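Tikis 2 Finger Set for Wrist-Camera Grippers

Replacement fingers and fitting notes for the Pradness bench cell

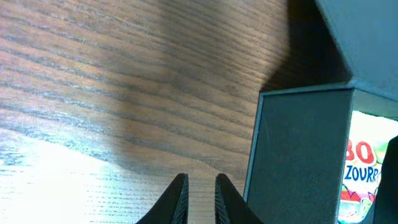 The Tikis 2 is a pair of tapered black fingers with a ridged strip on each inner face. It replaces the original Tikis set on all Pradness bench cells and uses the same screw pattern, so the carriage does not have to come off the wrist. The camera bracket stays in place during the change.

What is supplied

One left finger, one right finger, two grip strips already bonded, four mounting screws and a 2 mm hex key. The fingers are handed. The hand is marked on the mounting face and cannot be read once the finger is on.

Fitting

Move the arm to the service pose and open the gripper fully. Switch off gripper power at the controller and leave it off for 15 seconds before touching the carriage. Remove the old fingers one at a time. Wipe the seats with a dry cloth – no solvent, it creeps under the camera gasket.

Seat each new finger against the shoulder, start both screws by hand, then tighten them alternately. Close the gripper by hand and look at the tips from the side. They should meet along the full length of the strips. If one tip stands forward of the other, loosen that finger and reseat it. Do not file the tips.

Camera check after fitting

Both tips must show at the bottom center of the wrist view with the gripper open. If only one shows, the bracket has been knocked and the hand-eye calibration is no longer valid. Run the full calibration, not the short one.

Glossy or varnished bench tops throw glare into the lower part of the view. Turn the lamp before changing the exposure. A fixed exposure set against glare will lose detail in shadow next to tall objects, and the tips are black to begin with.

Service intervals

Brush the strips every 400 cycles when handling printed film or coated card, and every 600 cycles for other work. Replace the strips when the ridges look flat at the tip end. Wear starts there and moves back. Strips are sold in pairs and should be changed in pairs.

Known issue

Sets from the first Kesance batch have screws that are slightly long and can bottom out before the finger is tight. The finger feels solid but shifts under side load. Contact Sheena Crichton at the Sutherland parts desk for replacement screws. Quote the batch code from the bag label.

Compatibility

Pradness bench cell, all wrist-camera versions. Not for the suction wrist. Controller settings carry over from the original Tikis set except for the closed-position offset, to be taught again after fitting.

Fitting notes revised Monday, November 11, 2024, by Jong-dae Cha.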